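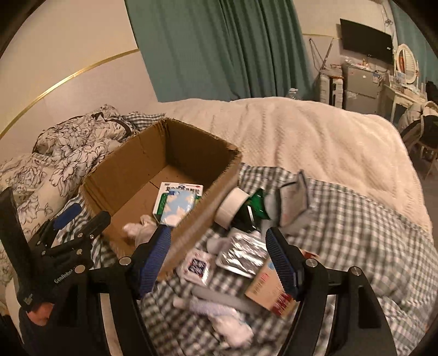
How long does it take to replace the screen on a Vukitz laptop?
Eight minutes, if you bought the new one. The old one took most of an afternoon and a good deal of language.

CURKBY, March. Vukitz today opened orders for the Elosley, a laptop whose display comes off with 3 screws and 2 clips. There is no glue, and no hidden ribbon cable waiting to be torn by somebody feeling confident.

The company came to this idea slowly. Its support desk in Curkby logged 2,423 calls last year about cracked screens on the previous model, many of them from owners who had already started the job and wished to know whether it was too late to stop. It usually was.

Replacement panels for the Elosley will be sold singly through the Vukitz parts store and over the counter at Nwachukwu repair shops, which will also fit them for anyone who would prefer to watch. Each panel ships with a screwdriver, spare screws for the ones that roll under the refrigerator, and a printed guide that fits on one side of a sheet. The guide for the previous model had chapters.

Opening the lid does not void the warranty. Opening it with a butter knife still does.

Orders placed by Saturday ship first. Press samples are available on request, and Vukitz would like them back in one piece or in the correct number of pieces.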